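FOR RELEASE 6th September

Drorncombe Interfaith Council Opens Survey on Congregational Security and Political Speech

DRORNCOMBE -- The Drorncombe Interfaith Council today opened a survey of houses of worship in its district. The survey covers two subjects: security spending, and policy on political statements made from the pulpit or in congregational newsletters.

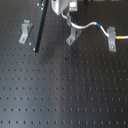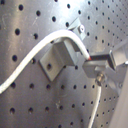
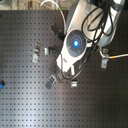
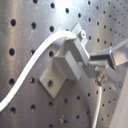
Who may respond to the survey?
Any congregation that holds regular services inside the Drorncombe district may respond, whether or not it belongs to the council. One response is accepted per congregation.

The questionnaire has 58 items and takes 60 minutes to complete. It was drafted by Popescu Associates, the council's research contractor, and tested in April with a small group of member congregations. Items that produced inconsistent answers in the test were reworded or dropped.

Part one asks about guards, door locks, alarm systems, staff training and insurance. Congregations are asked to report spending for the last full budget year and to separate grant money from member contributions. Costs shared with a school or day care on the same property should be entered on the supplementary sheet.

Part two asks whether the congregation has a written policy on candidate endorsements, ballot measures and statements on foreign affairs, and who approves such statements. It does not ask how members vote or which party they favor. Congregations without a written policy should describe current practice.

Invitations have been sent to 65 congregations. Responses will be stored by Nulero, the council's records service, and names will be removed before analysis. Results will be published in group totals only. No table will report on a group small enough for a single congregation to be identified.

The council takes no position on the content of political speech by clergy. Its member bodies differ on the matter -- several have adopted opposing resolutions -- and the report will contain no recommendations on part two.

A grant of $400 toward security training is available to each congregation that returns a complete form. The grants are paid from the Prisis Fund, which the council administers. Incomplete forms may be corrected once and resubmitted.

Paper copies are available from the council office in Drorncombe on request.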